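Poetry Evenings Return to the Old Weaving Hall in Calimitz

The Fekow Reading Series will come back to Calimitz in April, with four evenings of poetry, a small book fair and the first public showing of a documentary about the town's handwritten literary magazine. Entrance to all the evenings is free. Seats can be reserved, but it is not necessary.

The series takes its name from Fekow Street, where the first readings were held in the back room of a stationery shop. After the shop closed, the readings moved several times, and for the last two years they did not take place at all. The new home is the old weaving hall next to the river bridge, which the town opened again last autumn for concerts and exhibitions. The hall has 100 seats on the ground floor. The balcony is still closed to the public.

The documentary is called "The Catacutan Pages." It tells the story of a magazine that was written by hand, copied on an office machine and passed from reader to reader for 18 years. The magazine never had a publisher or a fixed price. Poems came by mail, were left under a door, or were read over the telephone and written down by whoever answered. Each issue had a different cover, and many of the covers were cut from wallpaper, old maps or calendar pages.

According to the organizers, 410 poems appeared in the magazine during its life. A large part of them was signed with initials only, and for many of these the author is still unknown. The film follows the attempt to find some of these writers. A few were found living in the same district, and they read their own early poems for the film, in some cases for the first time in decades. 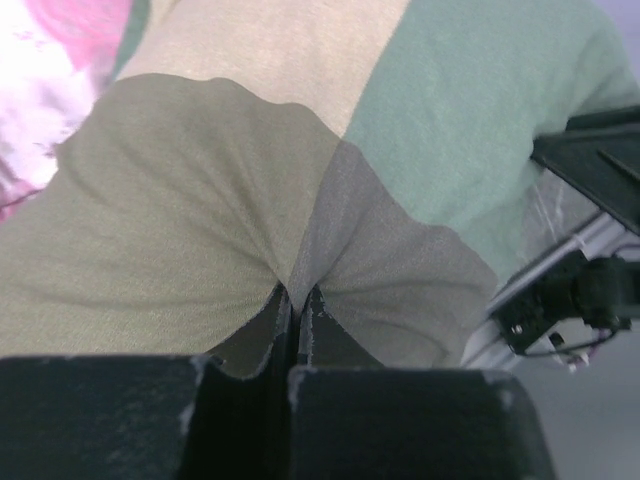

The film lasts a little over one hour and was made by Fuletti, a small production group which until now has worked mostly with radio. This can be felt in the documentary, where sound has a very important place. In several parts there is no commentary, and the viewer hears only a voice reading and the noises of the room. The poems are heard in three languages, and English subtitles are provided for all of them.

To pay for the last part of the work, mainly the sound mixing and the subtitles, Fuletti asked the public for help during the winter. The collection brought in $3,908, which was enough to finish the film but did not cover a printed booklet that was also planned. The booklet will now be offered as a file that visitors can download, and a few paper copies will be placed on a table near the entrance, to be read in the hall.

The first evening of the series is reserved for the film. Doors open at 6:30 p.m. and the showing begins at 7 p.m. After it there will be a conversation with the makers of the film and with two of the poets who appear in it. Questions from the audience are welcome, also in writing, for those who do not like to speak in front of other people.

The second and third evenings are dedicated to readings by invited poets from the region. Each of them will read for 15 minutes from new work, and will then choose one poem from the old magazine and read it as well. The organizers say they wanted the old texts to be heard next to the new ones, without a special part of the program where they are treated as history.

The last evening is an open reading. Anybody can take part, with one or two poems of their own or by another author, in any language. Readers should write their names on the list at the door before 6:45 p.m. The time for each person is five minutes. Last time the open reading was held, it continued until close to midnight, and for this reason the organizers now ask everyone to respect the limit. Texts that could not be read because of lack of time will be collected and displayed on the wall of the foyer for the rest of the month.

The book fair will be open on all four evenings, from the opening of the doors until half an hour after the end of the program. Small presses from Calimitz and the neighboring towns will sell poetry, essays and used magazines. Some of the tables can accept only cash. There is also a shelf for exchange, where visitors may leave a book of poetry and take another one home.

Original issues of the magazine will be shown in glass cases on the left side of the hall. They were lent by readers who had kept them at home, and the collection is not complete. Five issues are missing, among them the very first one. Persons who may have a copy, even a damaged one or only single pages, are asked to speak with the staff at the information table. The pages will be scanned on the spot and given back the same evening.

The weaving hall can be entered from the river side, where there is a ramp and a wide door. The main entrance on the street has six steps. Parking near the bridge is limited in the evening, and visitors who come by car are advised to use the lot behind the market and walk across the bridge. The last bus toward the train station leaves at 10:40 p.m.

Coffee, tea and simple food will be sold in the foyer before the program and during the break. Reservations for the film evening can be made at the ticket window of the hall, every afternoon from 3 p.m. to 6 p.m. Reserved seats that are still empty five minutes before the beginning will be given to other visitors.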